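Sulholm 署名端末 SH-70 製品ページ

ホーム > 製品 > 鍵管理・署名機器 > SH-70

暗号資産の保管業務をする会社のための、オフライン型の署名端末です。出金の指図を受け取り、決められた人数の承認を確認してから、端末の中で署名を作ります。秘密鍵は端末の外へ出ません。

当社のお客様は、交換業者、信託会社、それから小さな資産運用会社が中心です。規則は国ごとに違いますし、同じ国でも変わることがあります。そのため SH-70 では、承認のルールをソフトウェアの中に固定しないで、「ポリシーファイル」として別に管理する方法をとりました。監督官庁の指針が改正されたときも、端末を買い替える必要はありません。ポリシーファイルを書き直し、管理者の承認をもらって読み込ませてください。

■ 主な機能

承認者の登録
1台に最大70名まで登録できます。承認者は部署ごとにグループに分けられます。たとえば「業務部から二名、リスク管理部から一名」のような条件を作ることができます。同じ人が二つのグループに入っている場合、その人の承認は一回だけ数えます。

限度額と時間帯
通貨ごと、出金先ごとに限度額を設定できます。時間帯の制限も可能です。営業時間の外に届いた指図は保留の箱に入り、次の営業時間に承認者の画面に出ます。急ぎの指図を通すための「緊急承認」もありますが、初期設定では無効になっています。

出金先リスト
登録されていないアドレスには署名しません。新しいアドレスを追加してから使えるようになるまで、待ち時間を置きます。初期値は8時間で、短くすることはできません。長くすることはできます。

監査記録
すべての操作は番号つきの記録になります。消すことも、途中に足すこともできません。記録は読み取り専用の媒体へ書き出し、監査法人や当局への提出資料として使えます。出力の形式は CSV と PDF です。PDF の表紙には会社名と端末番号が入ります。日本語の見出しは、ファームウェアの設定メニューから選んでください。

■ 仕様

型番:SH-70
設置方法:据え置き、またはラック(専用の棚板は別売り)
承認者の登録数:最大70名
ポリシーファイルの保存数:10世代
出金先アドレス追加後の待ち時間:8時間以上
接続:有線のみ。無線の機能は搭載していません
表示言語:日本語、英語
付属品:電源ケーブル、管理者カード、設置説明書、封印シール

■ 連携ソフトウェア Nallia

Nallia は、SH-70 に指図を渡すための中継ソフトウェアです。お客様の基幹システムと端末の間に置きます。指図の形を整えて、足りない項目があるときは端末に送る前に戻します。Nallia 自身は鍵を持ちませんので、Nallia のサーバーが止まっても資産の安全には影響しません。ただし、止まっている間は新しい出金ができません。二重化の構成をおすすめします。

勘定の照合には、別売りの Issahaku モジュールをご利用ください。帳簿の残高とブロックチェーン上の残高を毎日比べて、差があれば担当者にメールで知らせます。顧客の資産と自社の資産を分けて表示できますので、分別管理の報告書を作る時間が短くなります。

■ 導入の流れ

最初に、お客様の社内規程を拝見します。承認の流れが文書になっていない場合は、先に文書を作っていただきます。この作業は当社では代行しませんが、ひな形をお渡しできます。次に試験用の端末をお貸しして、本物の資産を使わないで動作を確認していただきます。試験の期間は10営業日です。そのあと本番の端末をお届けし、鍵の生成をお客様の立ち会いで行います。鍵の生成には、役員の方一名と管理者の方二名の出席が必要です。

■ サーバー機器と保守

Nallia を動かすサーバーは、お客様でご用意いただくか、当社から一緒にご購入いただけます。ご購入の場合、保守の受付は Drevport サービス拠点です。ディスクの交換や部品の点検も、この拠点で受け付けます。

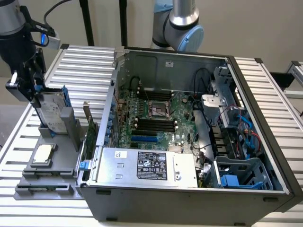 側板を外したタワー型ワークステーションと、トレイに並ぶ予備部品

保守契約には二つの種類があります。「標準」は平日の9時から17時まで、「拡張」は土日も含みます。ファームウェアの更新は毎週水曜日に公開します。更新のない週は、お知らせだけを掲載します。更新を適用するかどうかはお客様の判断ですが、安全に関する更新は、公開から10営業日以内の適用をお願いしております。

故障した端末を返送していただくときは、必ず先に鍵の消去の手順を行ってください。消去が確認できない端末は、受け取ることができません。

■ よくいただくご質問

複数の拠点で使えますか。
使えます。拠点ごとに端末を置いて、承認者を共有することができます。承認者の情報は管理者カードで移してください。

SH-70 を使えば、業の登録や認可に必要な条件を満たしますか。
端末だけで満たすことはできません。登録や認可の審査では、体制や規程も含めて全体が見られます。当社は法律の助言をしておりませんので、弁護士などの専門家にご相談ください。

前の機種から移行できますか。
ファームウェア 241 以降の機種から移行できます。それより前の版をお使いの場合は、先に 241 へ更新してください。

■ 価格とお問い合わせ

価格は、端末の台数と保守の種類によって変わります。お見積もりは、お問い合わせフォームから「SH-70 見積もり希望」と書いてお送りください。8月は夏季休業がありますので、ご返事が遅くなることがあります。

関連製品:Nallia 中継ソフトウェア | Issahaku 照合モジュール | SH-70 用棚板
資料:設置説明書(PDF) | ポリシーファイル記述の手引き(PDF)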